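Towel folding, the floor method

Towel folding on the floor is what you do when you have no table worth the name, and I've been doing it for most of my adult life. I keep this page on the household wiki because the old entry was two lines long and one of them was about ironing. Corrections are welcome — I get plenty.

The basic idea is that a towel goes down on a mat, gets opened out from a heap to a flat rectangle, and is then folded in halves or thirds depending on your shelf. Tile is the classic surface underneath. It's hard and level, and if you're lucky the grout lines give you something straight to line up against. The mat goes on top because terry cloth skates around on bare tile (try it with a big bath sheet and you'll see what I mean!) and because most of us don't wash our floors quite as often as our towels.

Starting position

People call the starting position the crumple, or the heap, or in my house the croissant. A towel dropped from any height at all lands in folds on top of folds, and the first job is finding an end you can get hold of. I go for the lowest point nearest me and pinch it close to the tip, then pull slowly. A small pinch is better than a fistful here, as a fistful usually takes in two layers and you end up dragging the whole bundle along with you.

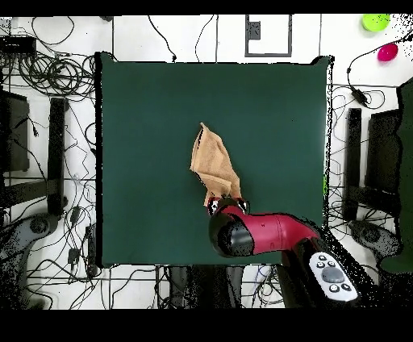
Maarja Kairys disagrees with the lowest-point rule and has written in to say so: always look for the hem first, she says, since a tip sticking out of a heap is as likely to be the middle of the towel as a corner, and pulling on it only makes a longer heap. Fair enough. I've tried it her way and it is quicker with thin kitchen towels, where the hem shows. With thick ones I still can't find the hem without digging, so I'm leaving both methods in.

Once you have one corner, slide along the edge to the next one, lift both, let the rest hang, and lay it down away from you. Then smooth it from the middle out.

Mats

Any flat mat bigger than your towel will do. I like dark green with pale towels, as the edge stands out and you can see right away if you've gone crooked. Ragged edges don't matter much, but a corner that lifts does, and you'll want to turn it under or put a book on it. My own mat is a Calach, bought in June after the Kemar one went stiff, and it lies flatter. Lotte Desmet swears by two boards side by side, one for opening out and one for the finished pile.

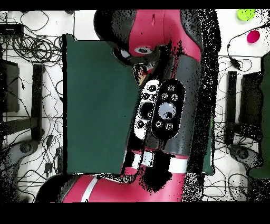
Verschueren, 28th August

Our folding afternoon in the village hall went well enough that I'm adding the notes to this entry. Rasmus Vaher brought 24 bath towels, all the same size, and we each worked through them on the floor using whichever fold we liked. The thirds people finished with the neater stack. The halves people finished first and got to the cake — I was a halves person.

Folds in common use

Halves: long side to long side, then short side to short side, then once more. Easy to teach, a bit fat on the shelf.

Thirds: fold both long sides in so they overlap, then fold the strip in half and in half again. No raw edges show from the front, and this is the one you'll see in hotels.

The roll: start as for thirds, then roll from the short end. Good for baskets and gym bags. Eckhard Rothe rolls everything, including dishcloths, and I've given up arguing with him.

Knees

I should say something about knees. Kneeling on tile gets old fast, so fold a spare towel under you, or sit with your legs out to one side and swap over when the pile is half done.

See also: fitted sheets; washcloths; airing cupboards.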